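Keeping old workstations in service: a conversation with the Widgate refurbishing bench

Posted Wed 10 January

The Widgate bench takes in retired office workstations, strips them to the board, and returns them to use as file servers and build machines. We spoke with the bench lead about processors, sockets, and which parts are worth keeping. The lead asked to be quoted by job title only. 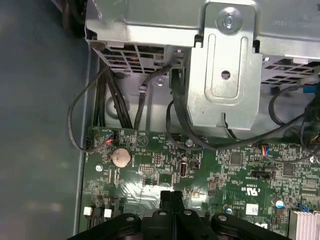
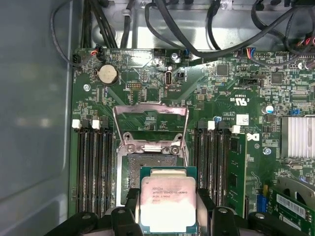 Motherboard work in an open desktop case.

The current batch is 24 machines from the Rarow office closure in October. Each one is opened, logged, and taken through the same order of work: drives out, memory out, cooler off, processor out. The bench does not test a machine before opening it.

"Testing first sounds sensible," the lead said. "We did it for the first 8 units. It cost us half a day and we opened every one of them anyway."

Most of the time goes to the processor. Old thermal paste hardens, and a cooler pulled straight up can stick. The bench twists the cooler a few degrees each way before lifting. Residue on the heat spreader comes off with alcohol and a lint-free wipe, and the lead prefers to do this with the chip out of the board.

"If you wipe it in place, you push paste toward the socket. Paste in the contacts is a long evening with a microscope. I would sooner take the chip out, read the markings, write them on the tray label, and clean it on the mat."

The markings matter for sorting. A Xeon E5-1620 v3 goes in one tray, and anything with a different suffix goes in another, even where both would start in the same board. Trays are kept under the Zumbridge numbering system, which the lead described as "ugly, but it prints on a small label."

On sockets, the lead was brief. The load plate is opened only when a processor is ready to go in or come out. Contacts are inspected under a ring light at a low angle, looking for any break in the pattern. In this batch, 3 boards have been set aside with bent contacts. One may be repairable.

Coin cells are replaced on every board regardless of reading. Cables are left attached where they can be. "Front panel wiring is where we lose time on reassembly. If the board can stay in the case, it stays in the case."

Memory is treated separately. Modules go to the Mwakyusa test rig overnight and are returned in matched sets. The lead does not mix sets between machines, even when the part numbers agree.

Asked what the bench still gets wrong, the lead pointed to screws. "Drive cage screws and board screws end up in the same cup. We bought divided trays. They are still in the cup."

The next intake is 58 units, mostly small form factor desktops with soldered graphics. The bench has not decided whether to take all of them.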